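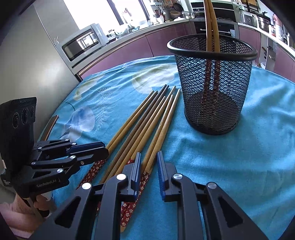
Figure 3. Chopstick task in the kitchen setting, from the camera on one of the two hand-held grippers. The wire-mesh holder is the target. Both grippers have ribbed or flat blue-faced finger pads.

4.2 Thin objects: comparing finger pads and camera placement

The third task asks the operator to pick chopsticks off a cloth and stand them in a wire-mesh pen holder (Figure 3). We chose it after the cup and sponge tasks because it is hard on both the fingers and the camera. A chopstick is narrow, it rolls, and it has to be turned from lying flat to upright before it can be let go. The rim of the holder leaves little room for error once a few sticks are already in.

Two operators, Adeleke and Kan, recorded all the demonstrations with a pair of hand-held parallel-jaw grippers, one in each hand. They were free to choose which hand did the picking. Chopsticks from different sets were mixed on purpose, so that a policy could not rely on a single colour or on a printed pattern at the butt end. The table was covered with a patterned cloth and left with its natural folds. An earlier pilot on a bare white board gave cleaner images, but the policies trained on it did badly as soon as any cloth was put down, and we dropped those recordings.

We compared two finger pads. The first, which we call the ribbed pad, has ridges running across its face. The second is a smooth pad cut from the Nerkex sheet used in Section 4.1. Each was tried with two camera views: the wrist view alone, and the wrist view together with a fixed overhead camera. The controller was the same in all four conditions. After filtering, 3,070 demonstrations remained, of which 2,394 were used for training and the rest held back. Each condition was then run for 200 trials on the arm, with the same starting layouts used in the same order.

The ribbed pad did better with either camera set-up. Most of the difference came at the turning stage. With the smooth pad the stick tended to swing about the point where it was held, and the arm would arrive over the holder with the tip well off line. With the ribbed pad the stick kept its angle more often, though it could still slip when it had been gripped close to one end. Picking up was much the same for both pads, provided the fingers closed square to the stick.

Adding the overhead camera helped less than we had expected. It improved the first approach when sticks lay close together, where the wrist view tends to be blocked by the gripper's own fingers and linkage. It made almost no difference to insertion. The wrist camera has a very wide view and keeps the target in sight for most of the movement, but objects near the border are strongly bent, and a long upright stick may run out of the image altogether. We tried flattening the wrist images before training. This lost the outer part of the view and gave slightly worse results, so the runs reported here use the images as recorded.

We looked through the failed trials by hand and found 47 in which the stick reached the holder but caught on the rim. In nearly all of these the policy lowered the stick at a steady speed and did not react to the contact. None of the pads carries a force sensor, and the change is hard to see in the wrist view – the stick tilts by a few degrees and the fingers hide the place where it is held. A short search movement, added by hand to the Clatis controller, freed the stick in some repeat runs, but we did not test it across all layouts and leave it out of the comparison.

One limit of the task should be noted. The mesh lets the cloth show through the holder, so the edge of the target is less distinct than that of a solid cup. We did not repeat the trials with a solid holder of the same size, and cannot say how much of the error at the rim comes from this. Section 4.3 uses the ribbed pad and the wrist view throughout.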